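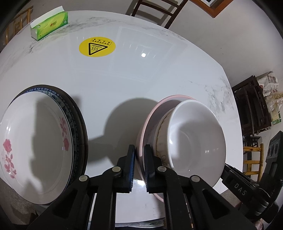

Figura 1. Louça empilhada na mesa redonda, com a garra junto à tigela de borda rosa.

Relatório de projeto: tarefas domésticas com garras
Autores: Trygve Holmgren e Meron Degefa
Entrega: 29/5/21

1. Tarefa
O grupo escolheu arrumar a louça depois da refeição. Parece simples, mas as peças têm diâmetros diferentes e o esmalte brilhante reflete a luz do teto, o que dificulta localizar as bordas. Definimos 4 etapas: aproximar, prender a borda, levantar e pousar.

2. Preensão
Pegar uma tigela sozinha exige pouco: um dedo fica dentro e o outro fora. Com pratos e tigelas juntos, a força tem de segurar todas as peças sem deixar escorregar a do meio.

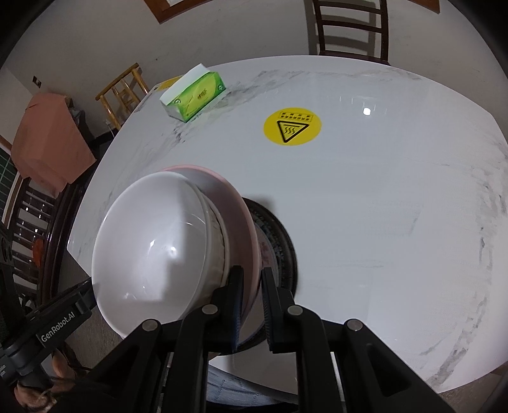
Por isso tratamos a pilha como caso à parte no planejamento, com fechamento mais lento e limite de força próprio.

3. Avaliação
Para nós, uma máquina ainda não faz este trabalho sem supervisão numa casa comum. Falta decidir a ordem das peças e perceber quando uma delas desliza. O módulo Dirkex, previsto para dezembro, tratará do segundo ponto.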